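Cleaning a Phone Screen and Fitting a Glass Protector Without Trapped Dust

Filed under: Phones & Tablets > Care and Repair

Most failed screen protector jobs come down to dust. The adhesive layer on a glass protector is thin, and a particle that can barely be seen on bare glass will hold the protector up and leave a round bubble several times its own size. Pressing on the bubble does nothing. The particle has to come out.

The procedure below applies to any flat-screen phone and a full-adhesive glass protector. I used a Bernevau protector from a pack of 2. The steps are the same for the Proko kit, except that Proko supplies a plastic alignment tray.

What you need

- Glass protector, correct model
- Alcohol wipe or a cloth lightly dampened with screen cleaner
- Dry microfiber cloth, washed without fabric softener
- Dust removal stickers (ordinary clear tape also works)
- Desk lamp with a movable head

Preparing the room

Work in a bathroom if you have one without a window fan. Run the hot shower for a few minutes, turn it off, and wait until the mirror clears. The moisture brings airborne dust down. Wipe the counter, roll up your sleeves, and wash and dry your hands. Avoid wool and fleece.

Cleaning the glass

1. Remove the case and any old protector. Lift an old one from a corner with a card, slowly.
2. Wipe the screen with the alcohol wipe, top to bottom, including the edge where the glass meets the body. Keep liquid away from the speaker slot.
3. Dry with the microfiber cloth in one direction. Circular wiping moves lint back onto areas already cleaned.
4. Press a dust sticker onto the glass and lift it straight up. Work across the whole surface in overlapping rows.

Inspection

Inspect twice, once with the display off and once with it on. A dark screen under a low lamp shows pale lint and smears. A lit screen shows dark specks, provided the wallpaper is light. Turn brightness to maximum and set the screen timeout to its longest value so the display doesn't sleep halfway through.
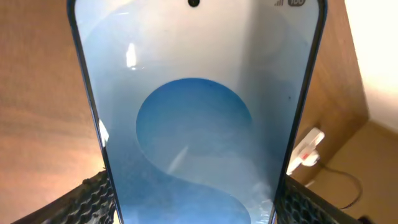 Specks near the sides are the easiest to miss, and they matter as much as those in the middle. Tilt the phone a few degrees at a time while checking, and compare what moves with what stays put. A reflection such as the white streak at the upper left shifts as the angle changes; a mark like the small dark dot beside the right edge keeps its position on the glass. Lift each mark with a fresh section of tape. If it remains after two attempts, use the wipe again and repeat from step 3.

Applying the protector

Turn the display off. Peel the backing, hold the protector by its long edges, and line it up with the front camera and the top corners. Lower the top edge first and let go. The adhesive should spread by itself. Push any remaining air toward the nearest side with a card wrapped in the cloth.

If a speck is trapped, raise the nearest corner with tape, touch a second piece of tape to the speck, and lower the corner again. Allow an hour before putting the case back on.

Comments

Abelardo Benítez
The shower step made the difference for me. I had ruined one Durán protector already at the kitchen table.

pkt_800
Does this work on curved screens? Mine lifts at both sides every time.

Reply from the author
No. Curved glass needs a liquid adhesive kit or a film protector. Full-adhesive flat glass will lift.

Related

Removing Old Adhesive From a Phone Back
Idby Microfiber Cloths: Washing and Storage
How to Clean a Charging Port
Glass or Film: Which Protector to Buy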